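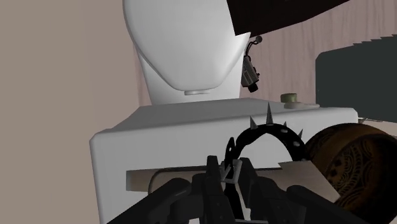 Fig. 1. Mannequin head with a small security camera (computer render).

Week 3: Freezing the assets before they float away

Reading for this session: the Gradelik case bundle, up to the end of the second witness statement. The annexes are optional and very long.

Last week we dealt with how a bad loan gets made. This week is about what happens once somebody notices, and in particular how the authorities get hold of the money, or of whatever the money has turned into. In the bundle it has mostly turned into flats.

The facts in short. Candcombe, a mid-sized bank with a large appetite, lent 150 million to Gradelik, a property developer, for a housing scheme at Seronville. The scheme consisted of a hoarding, a sales office and a very handsome brochure. Within weeks, 60 million had left Gradelik's account for Mousavi Holdings, described in the paperwork as a consultant. What it was consulted on is not recorded. Mousavi Holdings then bought a long lease on an office floor, a boat and a share in a company controlled by the wife of a Candcombe director.

Terms you need

Proceeds: property obtained through the offence, whether directly or by way of several tedious steps. If stolen money buys a boat, the boat counts. If the boat is sold and the price goes into a flat, so does the flat.

Restraint (or freezing): a temporary order. The owner still owns the thing but may not sell it, give it away, borrow against it or move it abroad. Newspapers like to say "seized" at this point. Please don't.

Confiscation: the permanent version, which in our model comes only after a court has found the offence proved. There may be years between the two, and the boat needs looking after throughout. Boats are expensive to look after.

Equivalent value: where the original proceeds can't be found, the court may go after clean property worth the same amount. This is the part defendants find most unfair.

How the tracing is done

Start with the loan account and work outwards. For every payment, write down who sent it, who received it, the stated purpose and who could authorise it. The stated purpose is nearly always dull ("advance for services", "site costs") and you should treat dullness with respect. Most people stop reading there, and the person who typed it knew that.

Then look at the directors. Gradelik and Mousavi Holdings had no directors in common, a point the defence makes at some length. They did share a registered address, an accountant and, until February, a telephone number.

The freezing application itself went in on a Saturday – investigators had heard that the office lease was about to be assigned – and the order was made within 24 hours. Note how little the court needed at that stage: reasonable grounds, a real risk that the property would disappear, and a list specific enough for a land registry clerk to act on. "All assets wherever situated" sounds splendid and helps the clerk not at all.

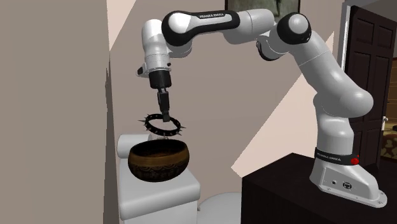 Chelsea Furnival objected at this point last year that the flat buyers at Seronville do worst out of the whole arrangement, having paid deposits for homes that are now both unbuilt and frozen. She is right, and the bundle has very little to say about them. In our model they may apply to the court to have their interest recognised, but they must show they paid in good faith and at a proper price, and they queue alongside Candcombe, whose own credit team approved the loan in an afternoon. Whether a bank that careless should count as a victim is the essay question, so do form a view.

For the seminar

Draw the payment chain from Candcombe to the boat on one side of paper. Mark each place where someone could have asked a question.

Draft the property schedule for the freezing application. Leave out anything you can't tie to a payment or justify as equivalent value.

Read paragraph 60 of the bundle, in which the accountant explains the shared telephone, and decide how much of it you believe.

Drafts to my pigeonhole, stapled please.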